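Tokside Oval Colander, Sage Green

Sold by Narulari Kitchen Goods, Jaltavville
Item 84
In stock, ships from our Moynihan Street shop

I've been selling colanders for a long time, and I get a little carried away about them, so bear with me! This is the one I take home. I've had my own since November and it lives on the hook by my sink (well, next to the hook, mostly — I never hang anything up).

It's a big plastic colander in a pale sage green, with an oval opening, a broad rim and sides that curve down to a flatter bottom. I like that bottom a lot. You can put it down in the sink with a full load of spaghetti in it and go find the tongs. The finish is smooth and matte, and the color goes with pretty much everything, even my orange tile, and that's saying something. 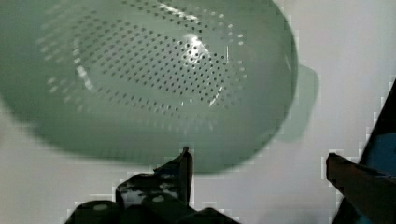 The holes

Okay, so this is the part I really want to talk about. A lot of colanders give you a few big slots in the bottom and call it a day, and then your orzo goes down the drain. The holes on this one are small and round, and there are a lot of them, set close together in regular rows. I use it for rice, lentils, blueberries, canned beans, all the little stuff that used to escape on me. Quinoa is the one thing I'd still put in a mesh strainer.

They run up onto the lower part of the walls too, so a big pile of greens can drain out the sides while the bottom is still busy. Give it a good shake and you're done.

If you're the type who looks closely at these things (I am, sorry), the rows are staggered, each one shifted over a bit from its neighbor. It makes a nice diagonal pattern when you hold it up to the window.
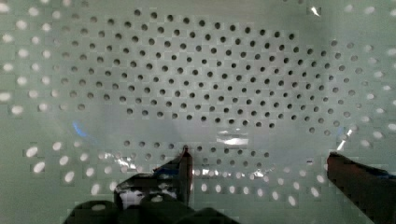 For cleaning, I rinse mine right after I use it, before any starch dries on. When I forget, a soft dish brush and warm soapy water take care of it. Go at it from the outside first and push the bits back the way they came. Please don't use steel wool, you'll scratch it up and then you'll write to me about it.

The handle

There's a short, flat tab molded in the same green plastic, with a rounded end. It's a good size for a thumb and two fingers. Use both hands when it's full of potatoes, okay?

Good to know

Color: pale sage green
Material: plastic
Shape: oval
Care: wash by hand
Keep away from burners and hot oven racks
Returns: send it back unused within 84 days

Can I pick one up at the shop? Sure, we hold orders for 3 days. Ring the bell if the front is dark, I'm usually in the back with the boxes.

Do you do bulk orders? Yes — four or more get a discount, so email me first and I'll work out the shipping with you.

Boglárka Juhász
Page updated Jun 23, 2020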